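How to resurface a white melamine benchtop in a home workshop

Posted 13 Mar 2021

A flat white top is the best thing you can work on if you do small repairs. Dropped screws show up straight away and it reflects light back under whatever you're holding. The trouble is keeping it flat and white. Mine had gone yellow near the window and lifted at one corner, so last December I pulled it off and laid a new one.

What you need

One sheet of white melamine board, cut to size
Contact adhesive and a 6 mm notched spreader
Iron-on edging
Cork block with 120 and 240 grit paper
Methylated spirits and clean rags
Masking tape

The bench in the back room at Pruststead is 167 cm long and 63 cm deep. Measure yours at both ends and in the middle. Old benches are rarely square, and a cut made from a single measurement will leave a gap along the wall.

Strip and level

Take off the old top and scrape back any glue left on the frame. Lay a straight edge across the rails and mark the high spots in pencil. Sand them down with the 120, checking often. Vacuum, then wipe with metho and leave it until the smell has gone.
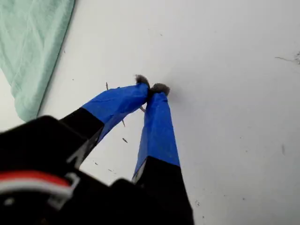
Malsha Paul wrote in to say she skips the sanding and packs the low rails with strips of veneer instead, which saved her an afternoon on a bench with a bad twist. Fair enough. Veneer works well if the dip is long and shallow. For a short hump I'd still sand.

Glue and lay

Spread adhesive on both faces and wait until it's touch dry. The Howlader tin I used said 14 minutes, but go by feel in humid weather. Lay dowels across the frame, rest the board on them, line up the back edge and pull the dowels out one at a time – once the two faces meet you won't be shifting anything. Press from the centre outwards with the cork block. 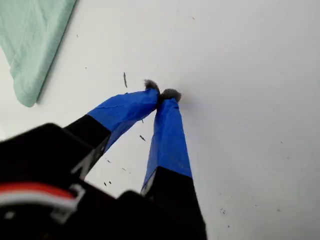
Blue tape and black fittings against a white surface.

Edging

Run the iron along the edging at medium heat without steam, moving slowly. Follow straight behind with the block. Let it cool before trimming, then ease the corner with the 240, always stroking down and away from the top face. Colour matching is a nuisance, as whites vary between makers, so buy board and edging together. 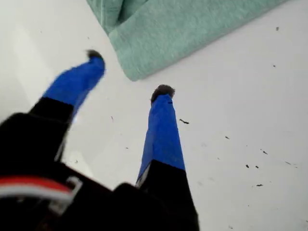
Trim the ends last. A sharp chisel held flat gives a neater finish than a utility knife, and it won't follow the grain of the board underneath. If a bit of edging lifts later on, warm it again and press it down.

For cleaning, use a damp cloth and a drop of dishwashing liquid. Metho will shift pen and most tape residue. Keep scouring pads off it – they dull the surface and the dull patches hold dirt.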